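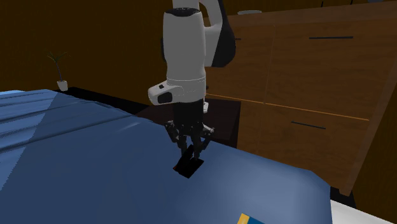 Skondura two-finger gripper, tried in simulation

I had a dull Thursday and a free licence, so I put the Skondura gripper model on our usual simulated arm and sent it to tidy a bedroom. The bedroom has a blue bed, a plant and more wooden furniture than anyone needs. It has defeated better hands than this.

The test piece was the flat black one, which lies on the bedding like a thin pad and offers a gripper almost nothing to hold. I ran 200 tries with the Skondura and 200 with the Zerouali we normally use. The Skondura missed 20. The Zerouali missed more, and sulked about it in the log.

What I liked: the jointed fingers close evenly, and the contact settings are sensible out of the box. What I didn't: press down on soft bedding and the force readings wander off like a cat. Indira Raju got them steadier by slowing the last bit of the descent, at the price of a very long lunch.

The manual is 300 pages, most of them about bolts. My simulated bolts have never come loose.

Worth having for thin, flat things. For mugs I'd stay with the Zerouali. Four stars, and one of those is for the fingers.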